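Ticket: Purnholm support / Recording stations
Subject: Left gripper opening value drifts during bag and basket task
Status: Open, waiting for customer
Product: Flolosus hand grippers, pair, cable version
Opened: 27 Mar 2025
Reported by: Palesa Mabaso, Vatcombe site

Description of the problem

We collect demonstrations for a two-handed policy with your hand-held grippers. The task family is soft things in and around a basket: take a bag out, put a bag in, flatten it, fold it. Until now we have 2,974 episodes in this family. When I ran the checking script over the whole set, it rejected 665 of them, all for the same reason. The opening value of the left gripper does not return to zero when the fingers are fully closed. The right gripper has no such problem in any episode.

The error is small at the start of a session and grows. After 18 episodes without a restart it is already above the limit that we set for training. If I close the recording program and start it again, the value is correct, and then it begins to drift again.

What I tried already:
- Calibrated both grippers again, following the manual. No change.
- Changed the USB port on the computer. No change.
- Updated the firmware of both grippers to the same version. No change.
- Recorded with only the left gripper connected. The drift is still there, but slower.

I did not yet exchange the cables, as we have no spare one here.

It is worst with the black cloth in the basket, where the operator must push the left fingers against the fabric and hold them there. With the flat tote bag we see it less.
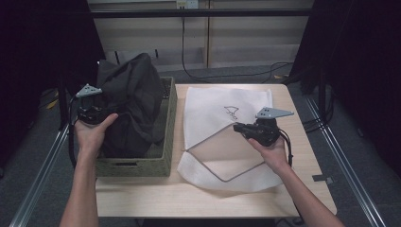

Meinrad Hauser: Thank you for the clear report. Two questions before I send you any parts. First, does the drift grow also when the gripper is held still in the air, fully closed, for the same time as a normal session? Second, please tell me if the raw encoder count drifts, or only the opening in millimetres. You find the raw count in the debug log, in the column after the time stamp. If the raw count is stable, the hardware is fine and we must look at the conversion. Please do not calibrate again between the two tests.

Palesa Mabaso: I did both tests this morning. Held still and closed, there is no drift at all. In a normal session the raw count drifts together with the millimetres. So I think it is before the conversion. I also tried to open and close in the air, fast, without touching anything. There was a little drift, but much less than with the cloth.

Meinrad Hauser: This sounds like lost counts under side load. The finger plate is pushed sideways by the fabric, the shaft moves a very small amount, and the reader misses steps. Please check the two screws under the finger plate on the left unit. They should not turn by hand. I will send a new cable and a shaft spacer to Vatcombe in the same parcel, so we do not lose time if the screws are good.

Palesa Mabaso: One of the two screws was loose - I could turn it nearly half a turn. I tightened it and will record a full session before I say more. One question about the old data: can the rejected episodes be repaired, or must we record them again? For the Alexiou training run in June we need them.

Meinrad Hauser: Partly. If the fingers close fully at least once near the end of the episode, you can take this as zero and spread the error over the episode. Where they never close, I would leave the episode out. I attach the script. Please keep the original files and write the repaired ones into a new folder.

Next step: customer to send the debug log of one full session with the screw tightened.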